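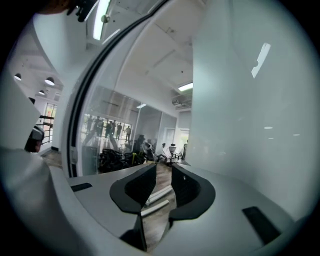
ROBOTS AND RULES

Two black fingers with a narrow gap between them: that's the business end of a gripper! And wherever a gripper is working, there are usually people close by, standing and chatting or sitting in a chair. So how does everybody stay safe? With rules, and some of them are really clever!

Rule one is about pinching. Your own fingers stay OUT of the gap, even if the gripper looks like it's asleep. A machine can be still and switched on at the same time.

Rule two is about speed. When people are near, a robot should move slowly enough for them to step away. Kenza Bensaid, who checks robots at Morsy, walks beside each one with a list of 49 questions. Forty-nine! One of her favorites is "Can I reach the stop button from here?"

Stop buttons are usually big, red and easy to smack. Anyone may press one, and you never get in trouble for pressing it just in case.

Try it at home! Pick a friend to be the robot and write three safety rules together. What word will mean STOP?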